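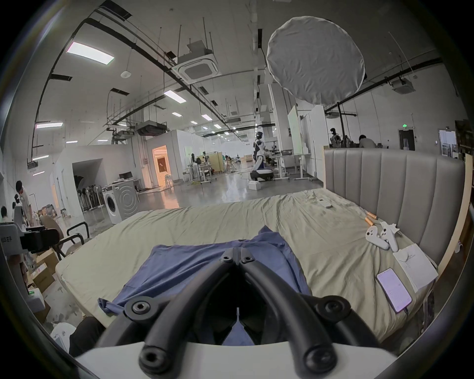
The blue one, on the bed.

Flallach played two matches in October 2022 and won only one of them, but I write about both, because the lost one was better to watch. I follow the women's volleyball team of our town since I moved here, and this is the first season when I have a seat close to the court.

On Saturday they met Tretham. The first set was long and a little nervous. Our setter sent almost every ball to the left side, and the Tretham block was already waiting there. At 13-17 the coach, Gilles Marty, asked for a timeout. After it we saw two quick attacks through the middle, and the score became 17-16 for us very fast. I still don't understand why they do not play like this from the beginning. They won that set and the next two without big trouble. 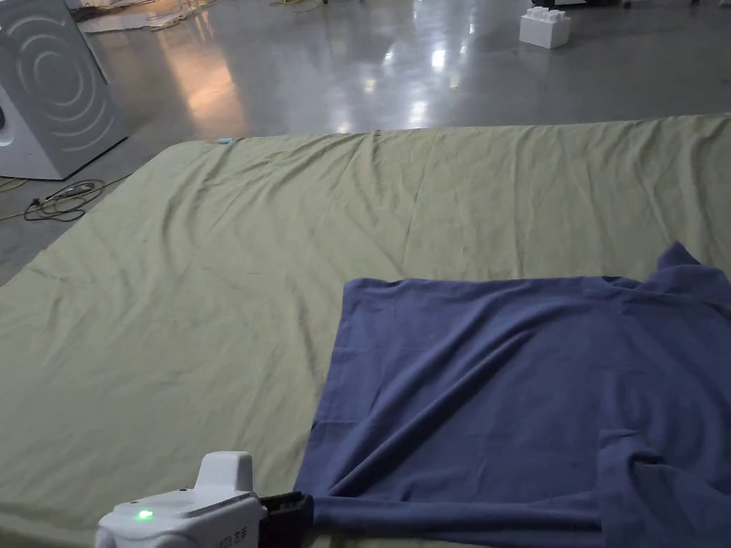
Navy blue on green.

On Sunday it was Cliltside, the team that has finished above us every year I can remember. Marty changed the libero and put a young player in the reception, and she suffered in the first set. Cliltside served to her again and again. It was correct from their side, but not pleasant to look at. In the third set she started to take one step back before the serve, and her passes became much cleaner. We lost 3-2. In the fifth set we had a match point and our serve went into the net.

My neighbor in the stands thought that the coach should have taken her out. I do not agree. If she does not learn to receive now, she will not be ready in December, when we must travel to Cliltside for the return match and their gym is very loud.

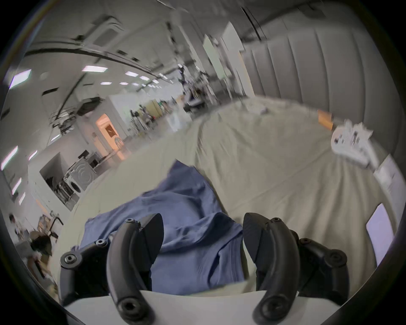
Anatole Bodin
Blog author and season ticket holder, Flallach

One more thing about the blocking. Against Tretham our middle players were late only on the slide attack. Against Cliltside they were late on everything, and I think the reason is simple tiredness. Two matches in two days is hard when the bench is short. The next opponent is Arnaud, at home, and they have a left-handed opposite who hits very sharp to the line. I hope that we close the line this time and leave the cross-court ball to the defense. If somebody has seen Arnaud play this season, please write to me in the comments.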